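The Hard Part Is the Plastic

At Plillen, a small software shop in Kallville, the test kitchen has one long marbled counter and a shelf of grocery packaging. The company writes the planning and control code for a two-fingered arm that handles food containers, and most of this year has gone to a single kind of object: the clear clamshell box.

"A camera looks through it," says Emmanuel Mabula, who leads the perception work. "The depth values you get back belong to the counter, or to a reflection, or to nothing."

His team's answer is a program called Sang. It stops trying to rebuild the whole box and looks for one thing it can trust, a thin edge where two fingertips can close. Molded ridges help, and so do bright highlights, which an older version threw out as noise. Sang scores each possible edge, picks one and hands it to the planner. The wrist view keeps updating the target up to the moment of contact.

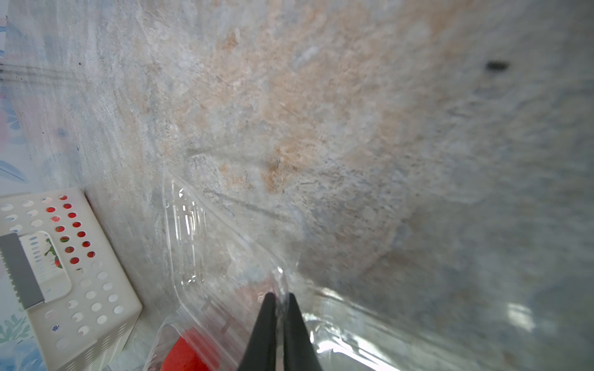 Training on clutter

The first version learned from 652 recorded grasps on a bare gray table. It did well there and poorly on the marbled counter, where the veins in the pattern were often taken for edges. The current set has 1806 grasps, with baskets, printed paper and other packaging left close to the target.

Mabula also changed how failures are stored. Each one now keeps the last 7 seconds of wrist video next to the planner's log — before that, engineers had to match the two by hand.

What the planner does with it

Zurkeck, the planner, used to work out a full path and follow it to the end. Now it plans a short stretch, checks the edge again and plans the next. The motion is slower, but in the September trials the arm held 69 percent of clamshells on the first try. Wet boxes are next on the list, and the code for those is still being written.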